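February 9, 2023

Bench notes, dye room. Picking up where I left off with the indigo vat, which sulked all morning and then came around after lunch (typical!).

So the big news is that Trelusska batch 2 finally gave me a blue I'd be happy to put my name on. I'd been fighting that greenish cast since August and blaming the water, the yarn, the moon, everything. Florencia Navarrete stopped by with her coffee, took one look at my notes and asked why I was stirring so much. Well. I was stirring so much because I like stirring! But she had a point. Every time I go in there with the paddle I'm folding air into the vat, and then I wonder why it goes flat on me by mid-afternoon.

Changed the routine like this: one slow stir first thing, lid on, leave it alone for 90 minutes, then dip. No fiddling. I wrote LEAVE IT ALONE on masking tape and stuck it to the lid, mostly for me.

Skeins went in damp, squeezed out well, lowered in slowly down the side so they didn't splash. First dip came out that lovely sour yellow-green and turned while I stood there watching it like a kid. Second dip deeper, third dip deeper again but with less of a jump. I think three is plenty for the sweater-weight wool. Jeanie wants to try six on the cotton and she's welcome to it, my arms are tired.

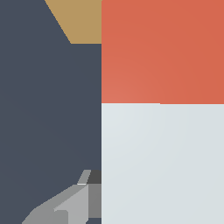
Anyway, the rinse. I've been too stingy with it. Skein tagged 873 looked perfect on the rack and then left blue all over my fingers when I wound it, so that one's going back for a proper wash. I'm going to let everything air overnight before it touches water from now on, and then a long soak with a drop of the Fluro soap, and keep changing the water until it stays clear. Boring, but I've had one person come back to me with blue hands already and I don't want another.

Madder: not much to report. The Innes pot got too hot again because I was on the phone, and the red slid toward brick. It's a nice brick! It's just not what Jeanie Baird asked for, and she has a whole border planned around it. I'll redo hers tomorrow with the dial turned down and my phone in the other room. Keeping the brick ones for myself, there's a hat in there somewhere.

Also had a go at the Trunent mordant sample on some scrap merino. Feels a bit crunchy after drying, can't say I love it. Could be I used too much, I was eyeballing it and the scoop is a soup spoon. Will weigh it next time like a grown-up.

Stock check while I was waiting on the vat: we're down to about 4000 yards of undyed sport weight, which sounds like a lot until you remember the spring shawl kits. Florencia says order now, I say wait for the next invoice to clear. She'll probably win.

To do: new gloves (the left one leaks, always the left), feed the vat before going home, relabel the tannin jar, ask Jeanie if she still has my good thermometer.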